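Ustetti workshop puts two gripper styles side by side

The robotics workshop at Ustetti spent most of June on a question that sounds simple until you have to answer it with your own hands and a drawer full of parts: which fingers should go on the arms? The crew there had been putting it off since winter, and with the new season's teaching kits due to be settled before the summer break, they finally cleared a bench and got going.

Two designs were in the running. The first, which everyone in the building calls the Sidus, is a slim black set of fingers. The second is the Idow, a wider gray wedge with a pad on the gripping side, and it has been around the workshop long enough to have its own small fan club. Both were tried on the same work surface, one reaching in from each side, so that whoever was running the session could compare them without walking back and forth across the room (a bigger blessing than it sounds after lunch). 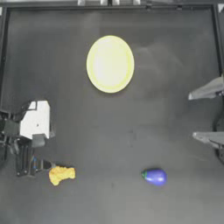

The task was kept friendly on purpose. Each arm had to pick up a piece of toy food, carry it to a yellow plate and set it down without pushing the plate out of place. Play food has been a favorite at Ustetti for a good while now, partly for its odd shapes and partly for the way visitors warm up to a robot the minute they see it dealing with something from a toy kitchen. An eggplant is smooth and likes to roll away from you, and a lumpy yellow nugget has no two sides alike, so between them they make a pretty fair test for fingers that will one day meet all kinds of things.

Every design got 72 attempts, split between the two toys and spread over several afternoons. An attempt counted only if the toy ended up on the plate and stayed there for 3 seconds after the fingers opened. Anything dropped on the way was written down as a miss, even when it landed somewhere rather charming.

The black fingers came out ahead on the nugget, where their narrow tips could settle into the dips in its outline. They were fussier about the eggplant. A grasp that started a little too far toward the round end tended to send the toy scooting off, and the operators soon learned to come in closer to the stem.

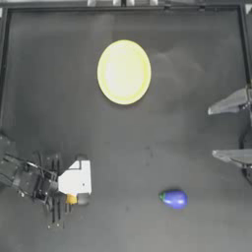 Plenty of the conversation that month was about approach height, and it is a subject the workshop crew can keep going for as long as the coffee lasts. Coming in low gives a firmer hold on something small, but it leaves very little room for a mistake before the fingers meet the table. The group settled on a gentler descent with a short pause before closing, which made each run slower and made nearly everyone in the room happier.

The Idow wedges had the better time with the eggplant. Their broad faces seemed to forgive a crooked approach, and on the last two afternoons they set it down on the plate again and again with hardly a wobble. The trouble is in the padding. It gives a lovely soft grip when fresh, but the tips take the brunt of every landing, and they fray.
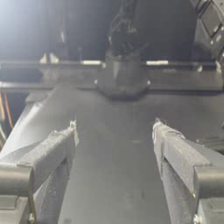
Replacing a pad takes 5 minutes if the glue behaves, and longer if it doesn't. That may be nothing to a workshop with spares in the cupboard, but the kits are headed for classrooms in Segura in the fall, where a teacher with a full room would surely like to be doing something else. A tougher covering is already being tried, along with a slightly rounder tip that ought to catch less on the way down.

There was a side comparison of camera views as well, and it drew more interest than anyone had planned for. Operators working from the overhead view found it easy to line up with the plate and keep track of both arms at once. With the wrist view they were better at judging the last little bit before the fingers closed. Most people ended up wanting both on the screen, with the overhead picture large and the wrist picture tucked into a corner.

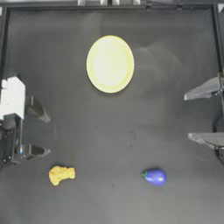

For now the workshop is leaning toward sending out both styles, a pair of each in every kit, and letting the classes in Segura find out for themselves which they prefer. The wedges will go first if the new covering holds up through a run of 100 grasps, a test planned for later in the summer. The approach settings will be printed on a card and packed with the fingers.

Visitors are welcome to come by and try the controls during the workshop's open afternoon in July. Doors open at 2 p.m., and children can have a turn too, as long as a grown-up stays with them at the bench.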